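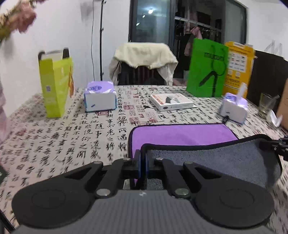 Fewer demos from cluttered tables: what does the result hold for?

Tsion Berhe
Jun 21, 2025
We train Luteo on hand-held gripper demos of cloth handling. With 332 demos the policy matched our full set on a cluttered table. Is the saving real, or an effect of the patterned tablecloth?

Seul-gi Chae
Check the grasp phase separately. A purple cloth pinched between the fingers hides part of the print, so features from the background change right when the jaws close. We retrained on 109 demos with two tablecloths, and only the approach phase got worse.
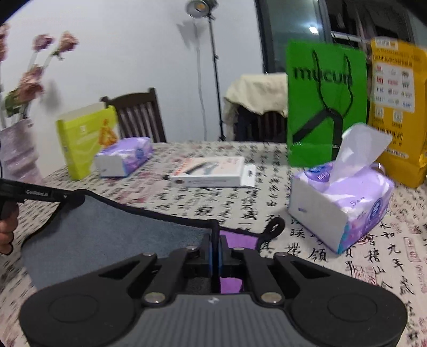
Grenau

Same thing with Ra. Try a plain cloth.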